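The Third Drawer

By the time Dagný Frandsen got to the third drawer, the tea had been made twice and forgotten twice, and the light had gone around to the other side of the house, where it always went when there was real work to be done. She had promised her sister the whole sideboard would be cleared by Friday, and she had meant it when she said it, the way a person means things on the telephone.

The first two drawers had been easy. Tablecloths, mostly, and candles bent from old summers, and a tin from Wollo that had once held shortbread and now held the keys to doors that had been painted shut or sold along with their houses. But the third drawer was her father's, and her father had never in his life put a thing away without intending to come back to it.

"You could tip it all out," said Lesego Matlala from next door, who had come over to borrow a ladder and had been sitting on the arm of the sofa ever since. "Tip it out and see what's what."

"I could," said Dagný, and went on taking things out one at a time.

She had cleared the white surface so that everything would have a clean place to land, and she stood a moment with her hand on the drawer pull, enjoying how much room there was.
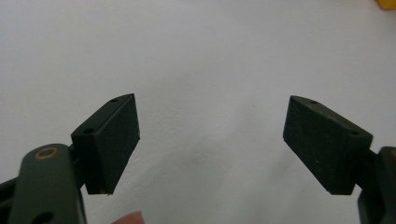
Out came a ball of string, and a smaller ball of string that had been saved from the first. Out came a receipt for 200 roofing nails, folded around a single nail, and a postcard from Flastlow with a harbor on it and no message at all, only her mother's name written very carefully, as if he had sat there all afternoon trying to think what came after it.

"Well, he got that far," said Lesego, turning it over and back again.

Dagný laughed, and then had to look for her handkerchief, and found one of his instead, ironed into a square at the back of the drawer. It still smelled of cedar and pipe tobacco and a little of machine oil. She put the postcard inside it, and put them both in her apron pocket, and told Lesego the ladder was behind the shed, and would she please put the kettle on before she went to get it.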